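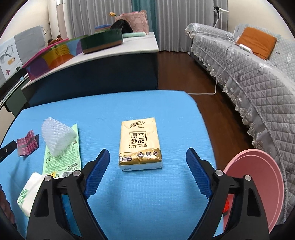
Slide 1. Packet of tissues and packaging on a table.

Notes for the packaging talk, Nastalville, 23/01/2025. Speaker: Moushumi Gazi. Keep to the time slot, questions at the end.

Start with the title and go straight in. Most people in the room sell food or household goods in small amounts. They buy packaging a box at a time and don't have a design department. The talk is for them.

Slide 2. What a pack has to do. It holds the product, protects it on the way home, and tells the buyer what is inside. Ask the room which of those jobs they spent the most money on last year. Usually it's the printing. Let two or three people answer, then move on.

Slide 3. The Stundivov jam labels. Old label had the farm name large and the flavor small. Shoppers picked up the wrong jar and put it back. Si-woo Oh redid it with the flavor at the top and the farm name under it. Same paper, same printer. They ordered 2000 labels in the first run and had the next run printed on a slightly heavier stock. Pass the two jars around. Ask for them back.

Slide 4. Small print. Read your label at arm's length in the light of your own kitchen. If you can't make out the ingredients, an older customer can't either. Black on white is fine. Pale green on cream is hard to read and prints differently from batch to batch. Mention the Geltunine soap wrappers here, where the scent names disappeared into the background. They had 300 left over and used them as drawer liners.

Slide 5. Barcodes. Leave clear space on both sides. Don't run one over a fold or a seam. Print one sheet and take it to a shop that will scan it for you before you pay for the full order. Si-woo has a handout on sizes, it's on the table by the door.

Slide 6. Padding for fruit and glass. Foam nets, paper nets, molded trays, shredded paper. Go through the price sheet line by line, people always want the prices. Paper nets take more room in storage. Shredded paper is cheap but customers complain about the mess. For pears, ask the grower what they use on their own truck first.

Slide 7. Opening the pack. Tak tested 2 lid seals on older buyers in March and kept the one with the wider tab. Tell the story about the scissors if there is time.

Slide 8. Ordering. Get a sample. Check the minimum order and the delivery charge together. Ask how long the printer keeps your file.

Questions. If someone asks about compostable film, say that it depends on what the local plant accepts and send them to the county list.

Recent talks
Pricing for market stalls
Keeping a stock book
Labels for home bakers
Shipping glass in winter
Writing a one-page catalog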